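The Box Stays
On the stubborn afterlife of corrugated cardboard

Every household has a cardboard box that was supposed to leave in August. Mine held a lamp for one afternoon. It has since held tangerines, tax papers and, for a short and tense period, a hedgehog made of pine cones. It is now a fixture, with better attendance than some of the chairs.

I began asking people about their boxes this spring and found that everybody had one. The best kind, they agreed, is low and open, with a torn edge or two, and it generally has one thing in it, or one thing that ought to be in it.
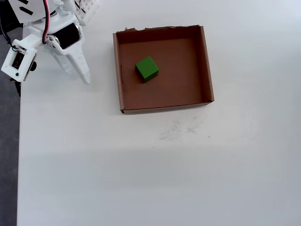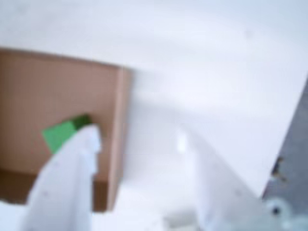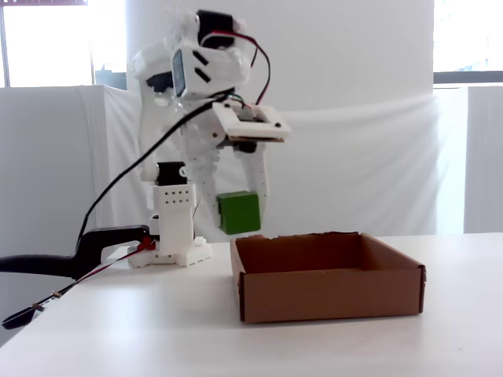

Bimla Pathak holds that a box with one block in it is a decision you haven't made yet. Her own has sat on the end of her kitchen counter for 9 years. She started it to catch toys at the end of the day, and the toys have moved to another state along with the child who owned them. The box still gets a domino now and then, or the cap of something.

Her theory of tidying is that people will put things in a box only if the box looks worse than the things do. She once bought a handsome lidded chest from Langlois, in a color called Oat, and the family walked around it for a winter as if it were an altar. Not one toy went in. She put the cardboard box back out, lidless and battered, and by dinner the floor was clear.

Vivek Nishad sees it differently. He runs a small storage shop called Dultari, where he sells 300 kinds of container and would be pleased if you bought one. Customers come in, he told me, carrying the cardboard box they want to replace, so as to match the size. They set it on the counter, choose something nice in felt, and then ask him to put the felt one inside the cardboard one so it's easier to carry to the car.

"I have never been asked to throw the old box away," he said. "I offer."

There are arguments on the cardboard side. The walls can be trimmed, or ripped, if you're the sort who can't find the scissors (they are in the other box). A block dropped on a cardboard floor makes a polite thud, where a tin would wake the street. And when it finally gives out you can flatten it with one foot, a pleasure no wicker basket has ever offered me.

Against it: dust, damp, and the look on my sister's face.

Erlinda Abella, who keeps her green things in one box and her blue things in another and does not care to discuss it, gave me the only practical advice I collected. Leave the box where the mess happens. Don't label it. Take everything out once a month, and if you're surprised by what you find, the box is too deep.

I tried this at home. Mine turned out to contain 1 glove, a receipt from Grumamico for batteries, and the instructions for the lamp. I read the instructions. I had put the shade on upside down.

The box is back beside the bookcase, and the glove is back in the box.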